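Products > Two-arm cells > Moltel bench cell

Print this page
E-mail this page to a colleague

Moltel bench cell, two-arm

The Moltel is a tabletop cell with two arms on a single front rail. It is sold to workshops, training rooms and labs that want to find out which tidying and handling jobs a machine can be given now, and which should stay with staff for the time being.

We are asked most weeks whether it will clear a desk. Small, rigid items with a clear place to go are the easy end of the work. Flat things that need both hands, such as laptops and trays, are slower, and we advise having someone nearby. Cables, clothing and paper are poor candidates at present. We do not quote for them.

Stoltano, our test shop, logged 1,506 put-away attempts on mixed desk items. Of the last 100, 79 finished without help. A person would have done the same jobs in far less time.
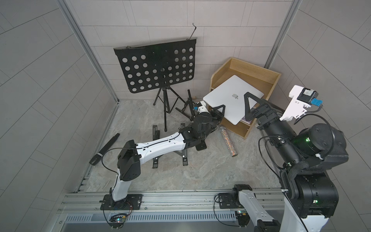 Two-arm handling of a laptop at a wooden shelf unit. Music stand and laptop stand also in the cell.

Supplied with: two arms, front rail, grippers, wrist camera, power leads.
Options: Moser floor panel, Tarar spare finger set.
Setting up: 2 people, one working day.
Delivery: 15 working days from order.

Demonstrations are held on Wednesday afternoons at Stoltano. Bring your own items if you can, up to the size of a laptop. Prices on request.

Print this page | E-mail this page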